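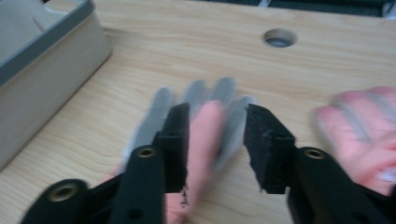
A reader wrote to us in September that a table oil is a table oil, that the cheap tin and the fancy tin come out of the same drum, and that anyone who pays extra for the word "natural" deserves what they get. I have some sympathy with that. I also own three half-used tins of the fancy kind, so I took the letter along to Medport and read it aloud to a man who finishes tables for a living.

He laughed at the first part and frowned at the second. "The same drum, no," he said. "I've opened enough tins to know they smell different and behave different. Whether you'd see it on the table after a year, that's another question."

He asked me to leave his name out. He buys from the suppliers he was about to complain about, and he would like to keep his discount. He has been in the trade for 17 years, first at Rangel, where he sprayed lacquer on dining sets, and then on his own in a rented unit behind the ferry lot. Most of what he does now is repair. People bring him tables that went wrong, and he hears the story of what they put on them.

"It's always the same story," he said. "Somebody bought a nice bare table. The store sold them a tin. They put on three times too much, because it's thirsty wood and they felt sorry for it. Then it stayed sticky and they put on more."

I asked if the label should have warned them. He pulled a tin of Paltska off the shelf and turned it round so I could read the back. It said to apply thinly. It also said one coat was enough and, lower down in smaller print, that a second coat was recommended for tables. A third line called for regular care with another product from the same range.

"So which is it?" he said. "One coat, two coats, or a coat every time you get paid?"

Paltska is a hard wax oil, and it has a following. The people who like it tend to really like it, and I had come expecting him to be one of them or one of the scoffers. He uses it on perhaps half his jobs. He thinks it is a decent finish with silly words on the front. The word he minds most is "breathes."

"Wood doesn't breathe. It takes on moisture and lets it go, and it'll do that under nearly anything you put on it, faster or slower. When a customer says they want the table to breathe, I ask what they think would happen if it held its breath. I've never had an answer."

I put it to him that this was a bit unfair. A thick film of lacquer does feel different under the hand, and plenty of people prefer the feel of oiled wood without believing anything strange about lungs. He gave me that one. If they said they liked the feel, he said, he would have no quarrel with them. He likes it too. His own kitchen table is oiled.

With what?

"Hardware store tung oil. Or it says tung oil. I wouldn't swear to what's in it."

This was the point where I began to wonder how much any of us knows about what we rub into the place where we eat. I asked about "food safe," which is printed on all three of my tins. He was more careful here than I wanted him to be. He isn't a chemist, he said, and he wasn't going to tell my readers what is safe. What he tells his own customers is to let the finish cure all the way and to believe the slowest number on the tin. If the front says dry overnight and the back says full cure in two weeks, he goes by the back. He won't let a table leave his shop in less than four days even when the customer is standing there with a van, and he sends it home with a note to keep wet glasses off it for a good while longer.

"They don't read the note," he said.

How does he know?

"Rings."

The other claim I had brought with me was about time. Jidska, which came onto the market with a lot of cheerful advertising, says its two-part oil is ready for use the next morning. I had assumed he would be against it. He was, a little, though his reasons surprised me. It does harden fast, he said, and he has no complaint about that. His complaint is that it hardens fast on the mistakes as well. Miss a patch while wiping off and you are looking at a shiny island that needs sanding out. A slow oil gives you the afternoon to notice.

"It's sold to beginners, and it's the last thing I'd give a beginner," he said. "Give them something slow and boring. Give them soap."

He meant it. Soap flakes in hot water, left to cool and wiped on, is an old finish for pale woods, and he says he would be happy to see more of it. It keeps the color light where oil will often turn it yellow. It also does very little against red wine, which he admitted when I asked and might not have brought up otherwise. I asked how often he does a soap finish for a paying customer. Hardly ever. There isn't any money in it, for him or for anybody selling tins.

I thought about that for a while on the drive back. It would be easy to write him up as the honest craftsman against the marketing people, and he would come out of it very well. But he has a price list too. A full strip and refinish on a six-seat table is $805 at his shop, pickup included, and the advice he gives most often - leave it alone until it gets bad, then call me - ends at his door. When I said so, he shrugged and told me to try it myself first.

So how would he do it, if it were my table and my Saturday clothes? Here he got practical, and I stopped arguing and wrote things down. Sand by hand with the grain, and quit earlier than the internet tells you to. People polish the surface so fine that the oil has nothing to get into. Vacuum, then wipe with a barely damp cloth, let it dry, and sand the fuzz off lightly. Test the oil on the underside. Put on less than seems polite. Wait for as long as the tin says, and then wipe it all off, including the part you are sure has soaked in already.

Then there are the rags. He brought them up twice, and the second time he put his coffee down to do it. Rags wet with drying oil can heat up by themselves and catch fire if they are left in a heap. He hangs his over a rail outside, opened flat, until they are stiff. Most tins carry the warning, he said, usually under the recipe for a lovely glow. He would print it on the front and leave "natural" for the back.

I read him the reader's letter again before I left, to see if he had changed his mind. He hadn't. The tins are different, he said. The difference in price is mostly somebody's photographs, and the difference on the table is mostly who did the wiping. He did think the reader was wrong about people getting what they deserve. He had a table in last winter with 13 coats of something on it, all put on by a woman who had followed the care leaflet to the letter, one coat after another, and he didn't think she had deserved any of it.

What did he do with it?

"Scraped it. Took me two days. There was a beautiful table under there." He had charged her the normal rate, he added, and then finished it in Paltska, one thin coat, and kept the leaflet.

I asked if she had wanted it back, the leaflet.

"She asked for a tin," he said.

My own three are still under the sink. One has skinned over, and he says there is no saving it.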